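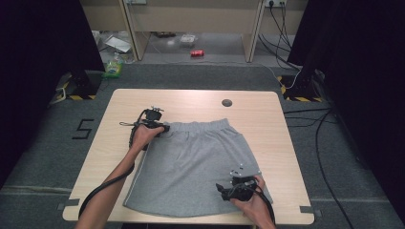 # Sports clothes library opens in Eltthorpe with almost 200 items

A lending library for sports clothes has opened in Eltthorpe, in the upper floor of the old Toser shoe shop. Families can borrow shorts, tracksuits, football shirts and swimming bags for a school term and bring them back when the term is finished, or earlier if the child has grown.

The library started in November with almost 200 items, most of them given by parents of the town's two primary schools. It is run by Umari, a small association which already lends pushchairs and car seats in the same building. The costs for the first year are paid with a grant of £2000 from the Quezada Fund, and this money has gone to shelves, a second-hand washing machine and the printing of labels.

## How it works

Membership costs £5 for a family for one term. A member can have up to 10 pieces at home at the same time. There is no fine for a late return, but the family can't take new pieces before the old ones are back.

Everything that comes in is washed, dried and looked at on a table before it goes to the shelves. Sweat shorts are the most wanted item at the moment, and also the item that comes back in the worst shape, according to the association. They are laid flat with the waistband at the top, and both corners of the waistband are pulled straight. Then the side seams are brought in line with the fingers, from the top to the hem. If the elastic is still good and the hem has no holes, the shorts are folded once in the length and once across, and a label with the size is put on the waistband side.

Grey is a difficult colour for the sorting, says the association in its first newsletter. Many schools ask for plain grey shorts, so the pairs look almost the same on the shelf and the sizes were often mixed in the first weeks. The labels are now in different colours: yellow for the youngest children, green for the middle sizes and blue for the teenagers and adults.

Pieces which can't be lent any more are not thrown away. Cotton and knitted cloth is cut for cleaning rags, and drawstrings and good zips are kept in a drawer for repairs. A repair evening is planned once a month, starting at 6 pm, and people who can sew are asked to write their name on the list beside the stairs. Members may also bring their own clothes to this evening – the only rule is that they must be clean.

## What is needed

The association has enough football shirts and asks people not to bring more of them before spring. It is looking for:

- shorts and jogging trousers in plain colours, all sizes
- waterproof jackets for children
- swimming bags with a working cord
- clothes hangers for trousers

Shoes are not accepted, because there is no space to store them. Underwear and socks are taken only if they are new and still in the package. Name tags from earlier owners can stay in the clothes, they will be removed at the library.

The library is open on school days from 3 pm to 5.30 pm. The entrance is at the side of the building, through the yard, and the stairs are rather narrow, so pushchairs should be left downstairs. Families who can't climb the stairs can ring the lower bell and give their list of sizes at the door – the clothes will then be brought down to them.

Donations can be left during the opening hours only. Bags which are put in the yard at night get wet and often can't be used.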